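Skip to content
Search FAQs
Enter keyword

Open day at Lovano: frequently asked questions
Sunday, May 26, 2024
By Yaryna Karpenko

What is being demonstrated?
Garment handling with a two-finger gripper. Sessions cover picking up, spreading and folding clothes. The hand-held version is used to record demonstrations; the arm-mounted version runs what has been learned from them.

How long is a session?
Each group has 100 minutes, including the safety talk. Groups are limited to 4 visitors per station.

Can visitors use the gripper?
Yes, the hand-held one. Svyatoslav Kostiuk supervises. The arm-mounted unit is operated by staff only, and visitors stay behind the floor line while it is powered.

Is there a minimum age?
Visitors under 16 must come with an adult. They may use the hand-held gripper on the same terms as everyone else.

Why are clothes harder than boxes?
A box keeps its shape when gripped. A sweatshirt does not, and a fold can hide the edge that the fingers need to reach. Dark fabric adds a further difficulty: creases show little contrast, so the outline of a sleeve may be lost against the body of the garment. 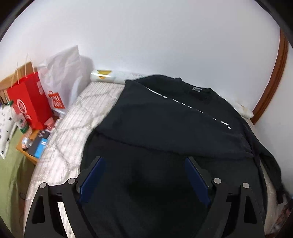
Long sleeves also need more steps than short ones. The order taught at the station is sleeves first, then hem to collar, but other orders are accepted if they are kept to throughout the recording.

May I bring my own garment?
Yes. Please avoid loose beads and open pins.

Is there parking?
Three spaces, reserved for disabled visitors. Book through Ivan Palamarchuk at reception.

Will there be another open day?
The next is planned for December.

Contact reception | © Zetell | Back to top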